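Why Does Birthday Cake Puff Up?

If you have ever knelt in front of an oven door while a birthday cake was baking (and I hope you have, because it is one of the nicest places to sit in a whole house), you may have noticed something funny going on. The batter goes in flat and gloopy. Then, very slowly, it climbs up the sides of the pan and gets a round little belly in the middle. Who is pushing it?

The answer is bubbles! Thousands and thousands of them, most so tiny you would need a magnifying glass to get a good look.

Some of the bubbles get in before the oven is even warm. When a baker beats butter and sugar together, the pointy edges of the sugar drag bits of air into the butter. Keep going and the mixture turns pale and fluffy, like a cloud that somebody has buttered. My own birthday cake starts with 226 grams of butter, 300 grams of flour and five eggs, and it feeds my entire noisy family with a slice left over for breakfast.

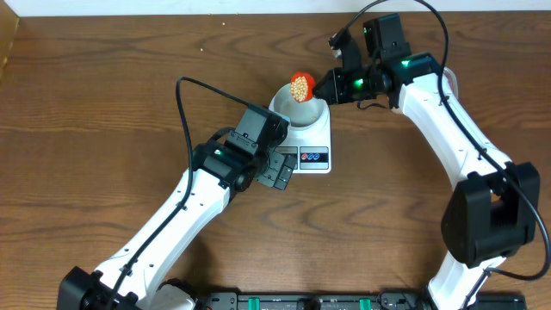

Farzana Barua wants to know if you can skip the beating and just stir everything together quickly, as her little brother is not very patient. You can, Farzana, and you will still get a cake! It will be heavier, though, and a bit closer to a brownie. Perhaps you and your brother could take turns with the spoon.

The rest of the bubbles come from baking powder. It looks like plain white dust, but it is really a mixture of powders that leave each other alone as long as they stay dry. Get them wet and they start to fizz, and the fizz is a gas called carbon dioxide, the same gas that tickles your nose when you drink soda. Once the cake is in the hot oven, the fizzing gets stronger, and all the bubbles swell up and push the batter higher and higher.

Now, you might wonder why the cake doesn't just sink again when it comes out. I wondered that for years! The eggs and the flour do that job. As they heat up they go firm, the way a runny egg goes firm in a frying pan, and they make stretchy walls around each bubble. By the time the cake is done, the walls are set and they stay put. Open the oven too early — in the first 20 minutes, say — and cool air rushes in while the walls are still soft. Then you may get a dip in the middle, and a dip has to be filled with extra frosting.

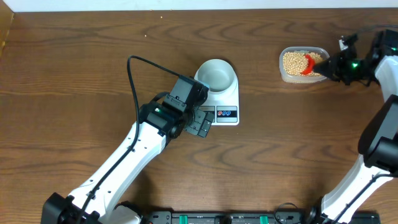 A bowl on a kitchen scale.

Next time you get a slice of birthday cake, look at the cut side before you take a bite. See all those little holes? Each one used to be a bubble. Try to find the biggest one, and then you may eat it.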